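Teaching a two-arm setup to glue paper by remote control - how many demos, and who should do them?
Posted in Home Robotics > Teaching by Demonstration

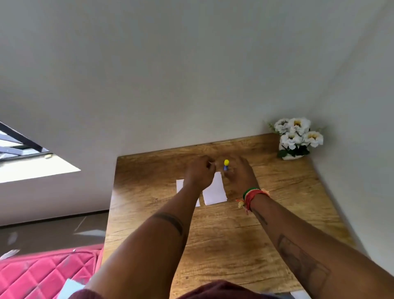
I'm trying to get a pair of small tabletop arms to do a craft job: pick up a glue stick, take the cap off, run glue along one edge of a strip of paper, press a second strip on top, put the cap back. I drive them with a matching pair of hand-held leader arms and record everything. So far I have 69 recorded runs, all mine, and a trained policy that takes the cap off beautifully and then glues the air a half inch above the paper with total confidence.

By hand the whole job takes me 8 seconds. Through the leader arms it takes closer to a minute, most of it spent hovering while I work out whether I'm touching anything. I suspect the robot has learned the hovering.

Do I just need more runs? I've seen 300 mentioned as a decent number for a two-handed task. Or is it me? Also, would video of a person doing it with their own hands help at all, or is that only good for making me feel slow?

Kirsty MacRitchie

It's partly you, sorry. Everyone hovers at first. A policy trained on hesitation will hesitate, and it has no idea that you were only doing it out of nerves.

What I'd do before recording anything else:

Watch all 69 runs at double speed and throw out any where you stop dead for more than a couple of seconds. You may lose half. It stings, but I'd take thirty clean ones over the lot.

Tape the bottom strip down for now. Paper slides, and holding it still with one arm while gluing with the other is a second task in disguise. Bring it back once the first one works.

Get a camera down low near the gripper. If your only view is from overhead, the robot can't tell touching from almost touching, and from the sound of it neither can you. That half inch is exactly what I'd expect.

Move the glue stick between runs. Not wildly, a hand's width or so. I recorded a full set with mine in one spot and ended up with an arm that would reach for that spot with or without a glue stick in it.

As for bare-hand video, yes, it's useful, but mostly for planning. Film yourself from head height and look at what the idle hand gets up to. Mine was doing far more than I thought - nudging, flattening, holding a corner - and I had left all of that out when driving the arms. Training on it directly is a bigger project, as you need some way to turn finger positions into gripper positions, and a gripper has a lot fewer opinions than a hand.

If you go past a hundred runs, get a second person to record some. My brother-in-law drives like he's late for a ferry and the policy got better for it.

Hywel Penry

300 worked for me but my job was stacking cups so who knows. Are you using the Brala leader arms? The springs in the older ones are stiff and you can't feel a thing through them. I took one spring out of each wrist and it got easier. Probably voids something.

Also buy more glue sticks than you think. They don't like being pressed by a motor.

Mackay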